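Demonstration Gallery: The Bar and Target Task
Trerndale Robotics Learning Program

The Trerndale program maintains a library of recorded demonstrations from which a control policy learns to move objects on a tabletop. This gallery presents views from one simulated task in that library. The arrangement is deliberately simple: one arm, one table, one blue bar, and one bullseye target. The policy is asked to bring the bar to the target, and the demonstrations supply the examples from which it learns to do so.

All recordings in this part of the library were made in simulation under the direction of Maham Abbasi. The target for the first release is 2000 accepted demonstrations, divided among 16 operators.

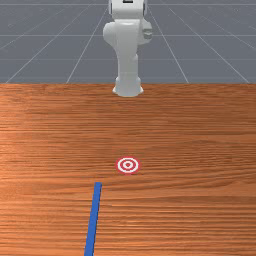
Each operator completes a practice period before any recording is accepted. Practice episodes are stored separately and are not included in the training set. During this period the operator learns the hand controller, the reset procedure, and the rules for ending an episode. An episode ends when the operator presses the stop key, and it may not be resumed.

The starting position of the bar is drawn at random within limits set by the task file. Operators are asked to accept whatever position they are given. Repeated resets in search of an easier start would leave the policy without examples of the harder ones, and the recording software, Lenix, therefore logs every reset together with the operator's session number.

Camera placement was settled in December, following a trial of 155 episodes. The program records several views of each episode at the same time, so that a policy may later be trained on one view alone or on a combination. Wide views show the relation between the arm and the table. Close views carry most of the information needed during the approach and grasp.

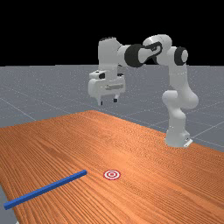
Fasil Tilahun asked whether the operators should be told to move at an even speed, as the early episodes varied a great deal and the slower ones contained long pauses. The pauses, he suggested, might teach the policy to wait where no waiting was needed.

The program adopted this suggestion in part. Operators now receive a short note on pacing, and idle stretches at the beginning of an episode are trimmed before training. Pauses in the middle of an episode are kept when they come before a correction. Shaohua Ding reviews the trimmed files and returns any in which the first movement of the arm has been lost.

Failed attempts are also retained. They carry a separate label and are used to train the model that judges whether an episode has succeeded.

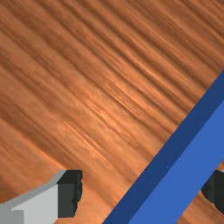 Review takes place in batches of 40 episodes. A reviewer marks each one as accepted, failed, or unusable, and a second reviewer repeats the work on part of the batch without seeing the first set of marks. Where the two disagree, the episode is set aside for discussion with the operator. The most frequent subject of disagreement is the final placement of the bar, and the written standard has been revised twice on this point.

Accepted episodes are released to partner groups at Dusivton under the terms of the library agreement. Requests for access should be addressed to Bongani Sibiya and should state the intended use, the camera views required, and whether the failed attempts are also needed.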